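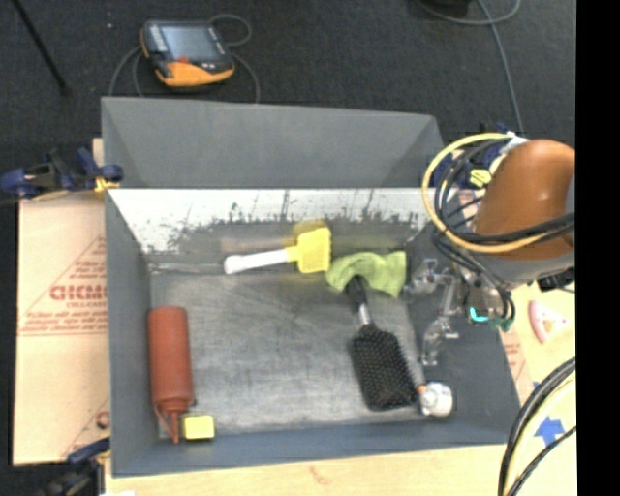

Vol. 30, No. 248

From: Nisreen Fakhoury
To: Skadivetti household list
Date: January 2019
Subject: Re: [skadivetti] What goes in the grey tubs??

Hi Shadi, hi all,

Oh good, somebody else is doing the under-sink cupboard! I thought I was the only one mad enough to spend my holidays on it. I'll put my answers in under your bits, otherwise I'll lose track of what you asked.

Shadi Semaan wrote:
> I bought two grey tubs from Yammine because they were on special
> and now I can't work out how to divide things up. At the moment
> it's just whatever was on the bench. Do you sort by room or by job?

By job, every time. I used to go by room and ended up with three half-dead scrub brushes and never one where I was standing. Now there's a wet tub (brushes, cloths, squeeze bottles, anything that's going to drip) and a dry tub for the rest, one in front of the other on the shelf. I'll admit it slides. Have a look at the front one in the picture: squeeze bottle down the left side, scrub brush with the yellow head, green cloth all scrunched up next to it, and then a black paddle hairbrush, which belongs in the bathroom and has belonged in the bathroom for as long as I've owned it. I move it back and a fortnight later it's in with the cleaning stuff again.

> Do you fold your cloths or just chuck them in?

Chuck them in, sorry. I know Brodau has that whole page on rolling them into little sausages and it looks gorgeous, but I gave it a go last May and it lasted until the first spilt juice. The one thing I will say is get a bright colour. Mine's lime green and I can find it with my eyes half shut. The old ones were a sort of dishwater grey and in a grey tub they just vanished.

> Also what do you do about squeeze bottles falling over? Mine won't
> stand up for love or money.

I lay mine down along the side wall with the nozzle towards me so I can grab it. Make sure the cap's done up properly first! I lost 200 mL of vinegar and water mix that way and the whole cupboard smelled like a fish and chip shop. I mix 200 mL at a time now and use it up, then rinse the bottle before I fill it again. If yours really must stand up, a cut-down milk bottle makes a decent holder, but it does take up a fair bit of the tub.

> And are you still happy with the tubs? Mine has gone all scratchy
> on the bottom already.

Yep, the one in the photo has scuffs and smudges right across the floor and the back wall's looking pretty patchy as well. I went at mine with bicarb and a soft cloth and it came up a bit. Then I tried the Toltlow paste that someone on here was raving about (was it you?) and I couldn't see any difference, so I've gone back to bicarb. I've stopped worrying about it. They're for holding scrubbing brushes, they don't have to be beautiful.

One thing I'd do differently is tip the lot out more often. I've got into the habit of doing it when I change the sheets. Everything comes out onto an old towel, the tub gets a wipe, and anything that isn't for cleaning goes back where it lives. Takes me as long as the kettle does. Small stuff is the worst for getting lost, it works its way down into the corners and you don't see it again until you're looking for something else. I'd pop the littlies in an ice cream container inside the tub, if you've got one spare.

Oh, and you asked off-list about brush handles. I've got a white handled one and I do like it, it's got a thicker end so it doesn't shoot out of your hand when you're doing the roasting tray. No idea where it came from, I think it was my mum's.

Let us know how you go, and if anyone has a better idea for the hairbrush I'm all ears.

Cheers,
Nisreen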